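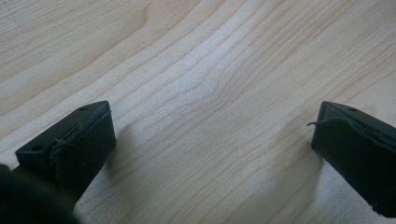 Figura 1. Garra manual aberta sobre o tampo de madeira clara, dedos com revestimento de aderência já um pouco gasto.

Enis: planejamento de equipamento para coleta com garra manual

Versão do documento: 2019-05-25
Responsável: Oriana Vergara

Conteúdo

O repositório reúne as planilhas de custo, a lista de peças e as regras de reposição usadas no projeto Enis. Não contém dados de coleta nem código de controle. Quem procura o formato dos episódios deve consultar o README do repositório Ayele.

Estrutura

pecas.csv: uma linha por item, com fornecedor, prazo de entrega e preço unitário
consumo.csv: trocas registradas por garra e por posto
orcamento.csv: previsão até outubro, em euros
cotacoes/: propostas recebidas, em PDF
scripts/soma.py: recalcula o total a partir de pecas.csv e consumo.csv

Escopo da compra

Estão previstas 3 garras manuais completas: duas em uso e uma de reserva. A reserva não é desmontada para fornecer peças. A proposta da Jirnance cobre corpo, dedos e parafusos; os revestimentos ficam fora dela e são cotados à parte com a Zutuvik. O valor da proposta da Jirnance é de 854 euros por garra, sem frete. O campo preco_unit de pecas.csv usa esse valor.

Revestimentos dos dedos

O revestimento é o item de maior rotatividade. Na garra da Figura 1 a borda superior está irregular nos dois dedos e há um fio solto no dedo direito. Esse estado corresponde ao nível 2 da escala de desgaste:

0: novo
1: superfície marcada, borda íntegra
2: borda irregular ou fio solto, plástico ainda coberto na face de contato
3: plástico exposto na face de contato

A troca é obrigatória no nível 3 e recomendada no nível 2 antes de tarefas com peças lisas. Os dois dedos são trocados juntos, mesmo que apenas um esteja gasto. Misturar revestimento novo e usado altera o atrito entre os lados e os episódios deixam de ser comparáveis.

Para o orçamento foi adotado um consumo de cerca de 70 pares até outubro. A Zutuvik vende em lotes de 50 pares, portanto a previsão é de dois lotes. O saldo passa para o período seguinte.

Dedos e fixação

Os dedos são de plástico escuro e têm furos de parafuso na face superior. Comprar parafusos do mesmo comprimento que os fornecidos com a garra; os mais longos ficam salientes. Dedos avulsos estão na planilha como item opcional (coluna opcional = 1) e não entram no total padrão.

Superfície de trabalho

O tampo não é item de compra. Os postos usam mesas existentes de madeira clara com acabamento liso. Foi avaliada a aquisição de mantas foscas para reduzir o reflexo no centro do tampo. A linha permanece em pecas.csv com quantidade zero, à espera de comparação com e sem manta. Se for aprovada, a iluminação dos postos precisa ser revista antes do pedido.

Como recalcular o total

python scripts/soma.py --pecas pecas.csv --consumo consumo.csv

O script aceita --opcionais para incluir os dedos avulsos e --sem-frete para comparar propostas. A saída é gravada em orcamento.csv e substitui o arquivo anterior.

Limitações

O consumo de revestimentos foi estimado com registros de um único posto.
O frete da Zutuvik foi lançado como valor fixo por lote, sem confirmação escrita.
O nível de desgaste é atribuído por inspeção visual e varia entre operadores.
Mão de obra de montagem não está incluída.

Alterações

Cotações novas vão para cotacoes/ com o nome do fornecedor no início do arquivo. Mudanças em preco_unit exigem referência à proposta correspondente na coluna fonte. Dúvidas sobre quantidades: Oriana Vergara.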